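About Floketti

Hello, I'm Macarena Orellana and I run Floketti, a small knitting school on the first floor of the old Tutgate post office.
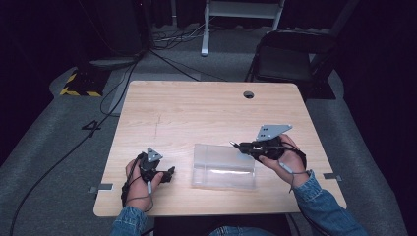

Do I need to be able to knit already?
Most people who come to me have never held a pair of needles, so you'll be in good company. I teach casting on from scratch in the first hour, and if you've got a half-finished scarf from years ago, bring that along and we'll sort it out together!

I learned from my aunt in Valdebenito, who knitted through every radio play and never once looked down. I moved to England, worked in a bank for far too long, and started teaching in my own kitchen one January when the heating had packed in (good weather for wool, at least). It got a bit squashed, so we moved up the road to Tutgate and I've been here ever since.

Classes are small. I take 5 people at a time and each course runs over six evenings, two hours each, with a proper tea break in the middle. The yarn is mostly Stilard, a soft double knitting that forgives an awful lot of unpicking. Beginners get 300 grams of it included in the fee, enough for a hat and mittens if you don't get carried away with the pompom.

There's also a lending shelf of pattern books by the stairs. Borrow what you like, just write it in the green notebook, please, as I'm still missing volume 2 of the Fair Isle set and I'd love it back.

Page last updated 2024-05-04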